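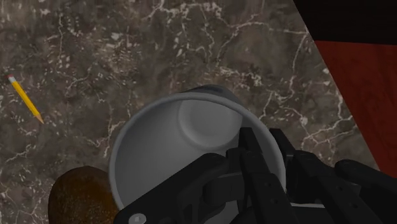 March

By the editor, the Sever Weekender

I have never won a blog giveaway, and I have never met anyone who has. I mention it so you know what frame of mind I was in when I drove over to Girnmont to talk to the woman behind the Girnmont Swap, a home-and-table blog that runs a giveaway every spring and a mail swap between times. She asked me to leave her name out of this. Her readers know her by the blog, she said, and her boss doesn't know about it at all.

If you haven't come across the swap, it works like this. You sign up, you get matched with another reader, and you each mail the other a box of things for the table: napkins, place cards, a candle, a jar of something. Then you both write a post about what you got. There are 86 people in it at the moment and a spending limit of $30, not counting postage.

I asked whether everyone sticks to the limit.

"No," she said. "People go over. They find something on sale and say it was worth more, or they say it was worth less. I stopped policing it the second year."

So the limit is a suggestion?

"It's a limit that I say out loud."

I liked her for that, but I still had my list. The first thing on it was the posts. I had read a good many of them before coming, and I couldn't find one in which the writer was disappointed. Every box was gorgeous. Every partner had somehow guessed her favorite color. I have opened a lot of birthday presents in my life and the hit rate has been nothing like that.

"They're thanking somebody," she said. "You don't thank a person by saying the napkins were scratchy."

But then what is the post for, if you're a reader who wants to know whether to join?

She thought about it for a bit. "I suppose you look at the pictures. And you look at who signs up again. If somebody does it once and I never hear from her, I figure the box was bad, or she sent a bad one and felt guilty."

She doesn't publish that number, the ones who don't come back. I asked if she would. She said she would have to work it out first, and changed the subject to shipping, which has gone up so much that some members now spend more on the postage than on what's in the box. Her idea for next time is to match people by distance. Half the members hate this. Getting a box from four states away is the part they like.

Then there's the giveaway. Last spring's prize was a full set of dishes from Groltis, worth $600 according to the post, and it drew 682 comments. Most of the comments I read were one line long. "Love these!" was popular. I wondered how much of that was affection for the blog and how much was affection for free dishes.

"Mostly the dishes," she said. "Some of them I'd never seen before and haven't seen since. My regular comments are maybe twenty on a good day."

Did Groltis pay her?

"They gave me the prize and they gave me a gravy boat."

Was the gravy boat mentioned in the post?

"It's in the small print at the bottom."

I went back and checked. It is there, after the recipe for lemon bars and the links to other people's blogs, in a gray that I had to squint at. She has promised to move it up to the top this year. I'll be looking.
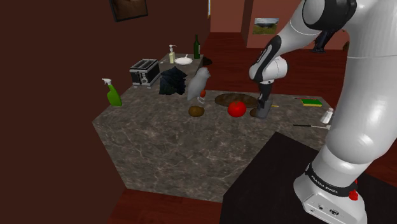
One longtime swapper told me by email that I was asking the wrong things altogether, that she'd joined after a bad winter, that the boxes gave her a reason to go to the post office, and that she couldn't care less who got the gravy boat. She has done nine rounds and kept every ribbon.

I read that message out over the phone a few days after our talk. There was a long pause, and then the blogger said she knew exactly who it was and that the ribbons were a storage problem.

I take the point about the post office. I also think a person can enjoy a thing and still be told what's paying for it. When I put it that way she didn't argue, though she did say newspapers run a lot of furniture store ads. Fair enough.

How does she pick the winner? I had saved this one for last because I expected a vague answer, and at first I got one. She uses a random number website. Does anyone watch her do it? No. Has she ever drawn a number, seen who it was and drawn again?

"Once," she said. "It was my sister-in-law. She'd entered as a joke. I drew again and I didn't tell anyone, and now I guess I have."

Her sister-in-law still doesn't know. The rules now say family can't enter.

This year's prize comes from a linen company called Tehrani, and she says it's worth a good deal less than the dishes. She expects fewer comments and sounded pleased about it. Sign-ups for the next swap open on a Tuesday, at nine in the morning, and she says the list usually fills by lunch. I asked whether that was true or just something bloggers say to hurry people along.

"Dinner," she said. "It fills by dinner."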